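Workshop > Features > Hardware

The Slow Work of Taking a Server Apart

14 comments | 38 shares

The first thing to come off a retired rack server is the lid, and the lid is usually where the trouble starts. Machines that have spent years on sliding rails tend to have a slight bow in the top panel. The release latch still moves, but the panel binds at the rear corners and has to be worked backward a little at a time. The bench crew at Grotberg, a refurbishing firm on the edge of Stedonthorpe, keeps a flat nylon wedge for this. Screwdrivers are not allowed near the lid. A blade that slips on a bowed panel ends up in a memory slot.

Grotberg took in 172 servers last August from a single customer, a regional logistics company that was closing its own server room. Of those, 167 were stripped for boards, memory and processors. The remainder were sold as complete units. The whole lot was the same age and came from the same three aisles, and the condition still varied a good deal from one chassis to the next.

Most of that variation was dust. Servers near the floor of a rack pull in more of it, and fine gray dust packs itself between heat sink fins until the airflow drops. The shop blows each open chassis out in a booth before anything is unplugged. Doing it later pushes the dust into sockets and connectors that were covered a moment earlier.

After the booth, the order of work is fixed. Power supplies come out of the rear bays. Drive trays come out of the front. The fan wall lifts out as one piece on most models, and the plastic air shroud comes up after it. Then the memory modules, starting from the slots farthest from the processor, with both end latches opened fully before the module is lifted. Modules go into slotted trays, contacts down, in the order they were removed. Several faults in the logistics lot were traced to one particular slot position, and the tray order was the only record of it.

Cables get more attention than an outsider might expect. Drive and front-panel cables are pulled by the connector body, never by the wires, and each is tagged before it is moved. Chassis wiring that stays in place is laid over against the side wall. A loose bundle that falls back across the board can catch the edge of a bracket, and the tug goes straight to a soldered header.

The heat sink is the slowest part. Thermal compound that has been in place for years behaves like weak glue, and a heat sink pulled straight up can take the processor along with it. On sockets with a grid of spring contacts, that can bend contacts that are very hard to straighten. Grotberg runs the machine under load for 10 minutes before teardown if it will still start, and this softens the compound. The screws are then backed off in a diagonal pattern, a half turn each at first. The heat sink is twisted a few degrees one way and a few degrees the other until it lets go.

Old compound is wiped off with lint-free cloth and isopropyl alcohol, working from the outside edge of the metal cap toward the middle. Wiping outward drives the residue over the edge and down into the socket frame. The shop uses 2 cloths per processor, one for the bulk of the paste and one for the finish.
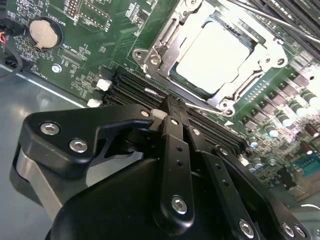
Retention hardware differs between platforms, but the principle is much the same everywhere. A steel frame presses the processor down onto its contacts, and one or more levers hold the frame under tension. The lever is pushed down and slightly outward to clear its catch, then raised under control. Letting it spring up is a common way to chip a nearby capacitor. The processor is lifted by its edges, straight up, and put directly into a clamshell tray. A plastic cover goes over the socket before the bench is used for anything else.

The orientation mark deserves a look before the part is removed. Most boards carry a small triangle or similar symbol near one corner of the socket. Matching it to the processor's own corner mark takes a second and prevents the most expensive mistake in the building.

Small parts are easy to neglect. The coin cell that keeps the clock and the firmware settings is cheap, and on a machine of this age it is often close to flat. Grotberg replaces every one on boards meant for resale. The old cell is pushed sideways against the spring clip and lifted with a plastic pick. Pulling the cell also clears stored settings on many boards, so the tester writes down the existing ones first.

Board screws come last. They are short and nearly identical, yet a few models use one longer screw under the power connector. The crew keeps them on a magnetic mat from Mustonen, printed with a blank outline of a board, and each screw is set down in its place on the outline. The board is then slid forward to clear the rear ports and lifted by two edges. It is not lifted by the socket frame, although the frame looks like a handle and new staff reach for it.

Boards that pass inspection go to the test rack, where they run memory and processor checks overnight. The rack uses open steel shelving and power meters from Kandier, and each position has its own switch. A board that restarts during the night is flagged and put back on the bench, starting with the socket and the memory contacts. Roughly one in eight boards from the logistics lot needed a second visit – most for dirty memory contacts, a few for a socket with damaged springs.

The empty chassis are stacked by the loading door with the lids taped on. Steel goes out every other week, and the rails are sold separately in pairs when the left and right halves can still be matched.

Contact | Subscriptions | Copyright 2024 | Back to top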